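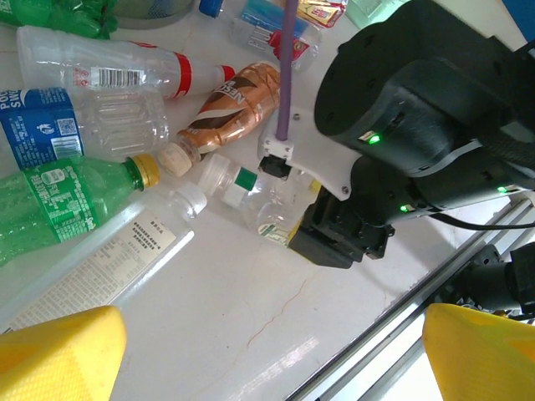 Empty drink bottles on a white tabletop, one with a red cap and one with a cream cap.

Search this site Enter keywords Go

Changes to recycling collections from October

The new collection contract for the Barrera estate starts in October. Flenano will take over from the present contractor and will collect from all 34 blocks, including the two on the north side that have had their own arrangement until now. Residents' service charges for this year are not affected.

The main change is that mixed recycling will be collected every week instead of every fortnight. Food waste stays weekly. General rubbish moves to once a fortnight, apart from blocks with chutes, where it stays as it is. A calendar for each block will be put up in the entrance hall and a copy posted through every door.

What goes in the mixed recycling

Plastic bottles, pots, tubs and trays can all go in together. So can tins, empty aerosols, cartons, paper and flat cardboard. Please empty bottles and put the caps back on before they go in the bin. Under the old contract we asked people to take caps off and throw them away, and some of the signs in the bin stores still say this. The signs will be replaced. Until then, go by this newsletter.

Labels and plastic sleeves can stay on bottles. A quick rinse is enough for most things. Squash bottles if you can, as it saves a lot of room in the bins at the larger blocks.

Glass will be collected separately for the first time, in the bins with the purple lids. The bottle bank by the shops will be taken away once these are in place. Please don't use the glass bins before 8am or after 9pm, as several of them are close to bedroom windows.

Please keep these out of the recycling: nappies, clothes, crisp packets, polystyrene, black sacks of any kind, and anything with a battery in it. Batteries caused a small fire in a lorry on the neighbouring round in the spring. There is a battery tube in the estate office and another in the foyer at Clulta House.

Bags

The clear sacks you may have at home can still be used up. When they run out, you don't need to order more. Put recycling loose into the bins, or carry it down in a bag and take the bag home again. If you live in one of the maisonettes without a bin store you will get a reusable blue bag with a Velcro top. Write your flat number on it in marker pen.

Bulky items

The free bulky collection goes up from two items a year to three for each household. Bookings are made through the estate office as before. Items must not be left out until the evening before the collection. Last year the estate spent £2,362 clearing mattresses and furniture left beside the bins without a booking, and that cost comes out of the same budget as the gardening.

Fridges and freezers count as one item each. Flenano will not take paint, plasterboard or car tyres.

Bin stores

New locks will be fitted on the bin stores at Vundunon Court and Clulta House before the changeover. Your existing fob will work on both. If it doesn't, bring it to the office to be reset. The store at the back of Vundunon Court will be shut for one morning while the floor is cleaned, and the front store should be used instead.

Help and questions

Anyone who finds it hard to get to the bins can ask for an assisted collection from their front door. If you have one now it will carry over, but please check that your details are right.

Veronica Jitaru in the estate office is dealing with questions about the new contract. Call in between 10am and 1pm, or leave a note in the box by the door. Large print copies of the calendar and translated copies can be requested in the same way.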